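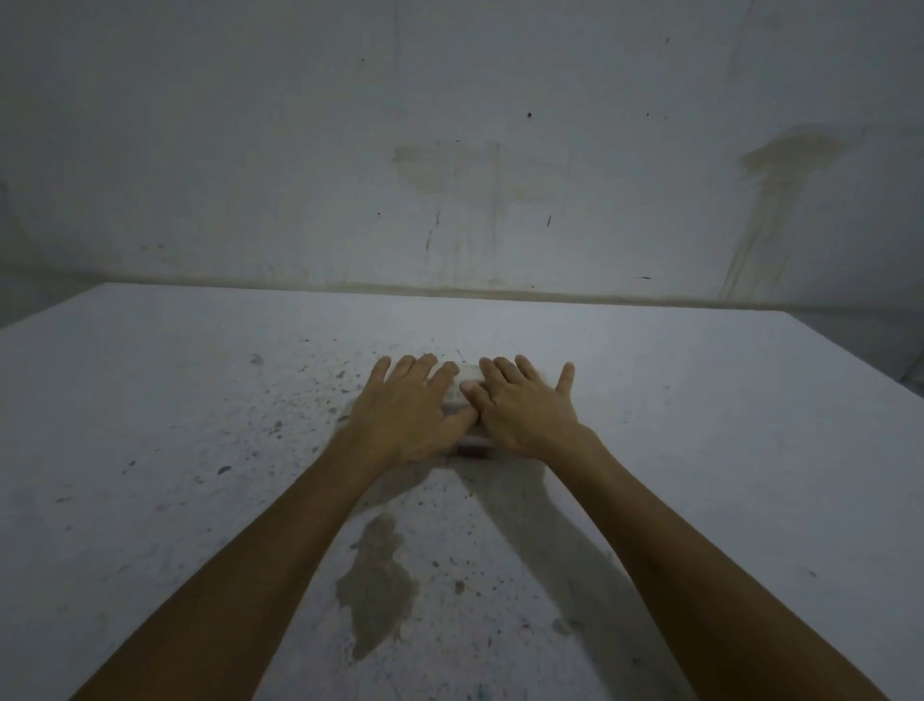
Do you need to clean a concrete ledge before you glue anything down to it? Any loose grit has to come off first, or the glue grabs the grit and never touches the concrete.

Posted December 31, 2020 by Přemysl Říha

Sze-wing Chiang wrote:

> I have a long outdoor ledge, bare pale concrete, and I want to fix small blocks along it as feet for planters. The man at Kokidwood told me the Torow adhesive goes on straight from the tube, no cleaning, no primer, and holds 200 pounds per block. Press with both hands, walk away. There is a bit of sand and some darker blotches on the concrete but he said it makes no difference. Has anyone on the list done it this way? I have 18 blocks to set and would like to do them all in one go.

Sze-wing,

I would like to see the block that held 200 pounds. Straight down, sure, a block with no glue at all will hold that. What pulls planter feet off is somebody dragging the planter sideways, and the man at the store didn't give you a number for that.

Sweep the ledge, then go over it with a stiff brush, then sweep again. Run your palm along it. If grains stick to your skin they will stick to the glue too. I did a garden wall in February a few years back and skipped the second sweep, and I could lift two of the blocks off with my thumb by summer. The glue was fine. It had a lovely even coat of sand on the underside.

The blotches bother me more than the sand. A dark patch can be an old oil stain or it can be water coming up from inside, and you treat those differently. Tape a square of plastic over one and leave it overnight. Fog on the underside means damp, and I wouldn't glue there until you know where the water is coming from. If it stays dry, scrub the patch with dish soap, rinse, and let it dry out properly.

As for pressing with both hands — fine, but flat palms and straight down. People lean, the block creeps, and they don't notice until they step back. Mark a pencil line along the back edge first. I hold each one for some 76 seconds, a figure I got off an old Doležal tube and have never had reason to trust or doubt. Then leave the thing alone for a full day.

Don't do all 18 at once. Set 2, wait, and try to shove them off sideways. If they stay, carry on with the rest.

Somebody will now write in to recommend Bikuvau primer. I've used it once and couldn't tell the primed blocks from the others. Maybe it does more on crumbly concrete. I'd want to hear from a person who has tried both on the same wall.

Přemysl

Last updated: December, same thread
3 comments | 0 shares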